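A Fault Code Is Not a Report

In December the picking cell at Grandik stopped 119 times. I know the number because the controller keeps it. What the controller does not keep is any useful account of why. Of those 119 stops, all but 4 carry the same code, which translates to "motion halted, external force above limit." The arm touched something harder than it expected and quit.

I think we have gotten lazy about this kind of message. We treat a safe stop as the end of the matter. The arm stopped, the hand guard light went on, somebody cleared it, and the cell ran again. By the book that is a success. I would call it a fault that was allowed to happen 119 times.

The one that finally got attention was a bad one. The arm went down along the wall of a bin to get at a part in the corner, and a finger of the gripper caught the rim on the way back up. The bin moved. The arm kept pulling for a moment before the limit tripped, and by then the fixture had shifted and a cable at the wrist was pinched. Vandana Dhillon was standing at the bench next to it. She was not hurt. She was inside the distance where she could have been if the bin had come free, and the line drawn on the floor said she was fine where she was.

The first write-up blamed the clamp. It said the clamp had been left loose and recommended a torque check at the start of each shift. Lalit Srivastava, who had set up the cell, did not accept that and went through the log by hand. It took him most of a week. He found that the stops bunched up in the corners of the bin and along the back wall, and that very few happened in the open middle. The clamp had been slipping a little at each one. It was the result of the problem and it got written up as the cause.

The cause was duller. The planner had been given a bin model with straight walls, and the real bins flare. Somebody at Umari, where the software came from, had used the drawing they had on hand. Near the center the error made no difference. Near a wall it made enough.

People who don't work with these machines tend to imagine robot accidents as sudden. Most of what I have seen is slow. Metal gets scraped in the same place for weeks and everybody walks past it. The force limit gets raised once because the cell is stopping too often, then it gets raised again. Ours was raised twice. Both changes were made by people with a schedule to meet and neither was written down anywhere but in the controller. 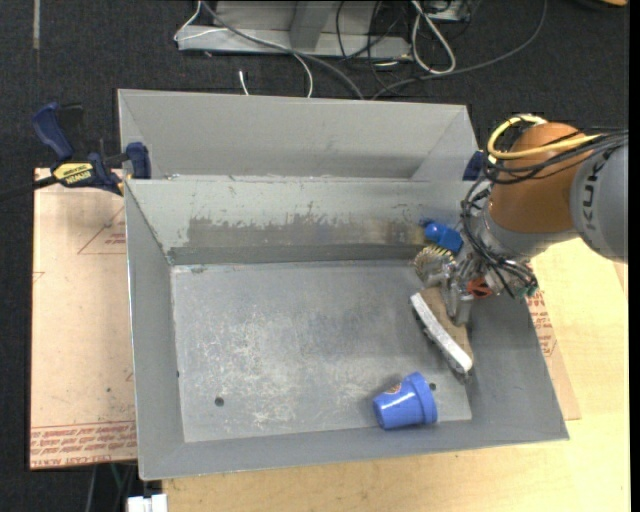 So my argument is a small one. Every protective stop should be logged with the position of the arm, and somebody should read the log every week and be allowed to shut the cell down over it. Raising a force limit should need a second signature. And look at the bins. Wear is a record too, and you don't need a password to read it.

I have heard the objection that this costs hours. It does. The stopped cell cost us more, and that is before anyone talks about what might have happened to Vandana.

The bin model has been corrected. The limit is back where it started - I checked it myself before writing this.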